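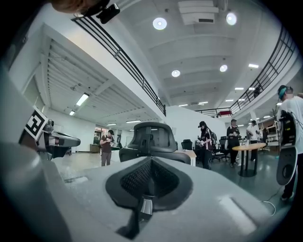 Why does the hemagglutination plate from Wednesday show no titer in Sekatard?

The plate file was saved with a comma as the decimal sign, and the import reads only a point. Sekatard accepted the file but left the titer column empty.

Status: open, waiting for second site
Group: Influenza isolates, Saraç laboratory

Steps done until now:
Exported the plate again from the Himalum reader with the language set to English. Import was good for 7 plates.
Three plates still came without titer. In these the sample names have a space at the end, so they do not match the isolate list.
Removed the spaces by hand and imported again. Two plates are now correct.

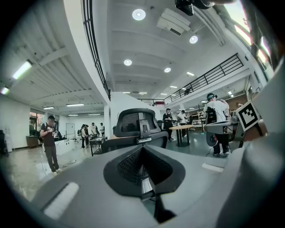

The last plate is the one with the Sulletti isolates, and it has a different problem. The starting dilution was written as 10 in the file, but the notebook says 20, so all titers are one step too low. I did not correct it myself, I would like the person who did the dilution to confirm. The correction must be typed at the reading computer outside the virus room. Please leave the black office chair with the mesh back there also, we can not disinfect mesh well enough to have it beside the cabinet.

Update, 4 p.m.: Dilution of 20 is confirmed by the second site. Plate corrected and imported, titers are visible.

Still to do: ask Sekatard support if the import can give a warning when the titer column is empty. I leave the ticket open for this.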